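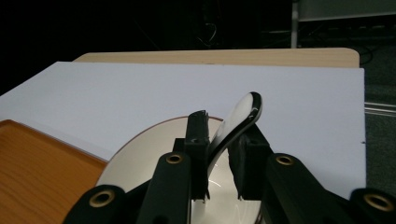
# Virkik hand-held gripper, after 3000 demonstrations

2 Apr 2024

We bought two Virkik grippers for the Nullanura tableware set, a collection of short recordings in which a person picks up, moves and sets down dishes and cutlery. The policy is trained on wrist-camera video and finger opening only. Review covers the hardware and the export tool.

## Fingers

The pads are flat, black and boxy. They hold a spoon by the neck well enough to lift it at an angle over a plate. Thin handles rotate if pinched near the tip, so we discard those takes or label them as slips. Pad wear is the main running cost. Swap both pads together; a mixed pair closes off center and the width reading drifts.

## Linkage

Black arms with brass eyelets at the joints. Play was low at delivery and noticeable after over 4000 closings. The manual gives no service interval.

## Camera view

The fingers and the upper linkage stay in view, which helps when checking contact. The linkage also hides the near side of a plate at close range. Glare on white glazed ware is a problem under direct light. White foam board under the dishes gives a plain background, but a white plate on it leaves little contrast apart from the rim.

## Export

Writes one folder per take. Sivakumar reads it directly; Prernetti needs the timestamps converted first. Failed takes can't be tagged on the device.

## Rating

6 out of 10. Good for cutlery and small plates, poor for bowls. Spare pads are back in stock in May.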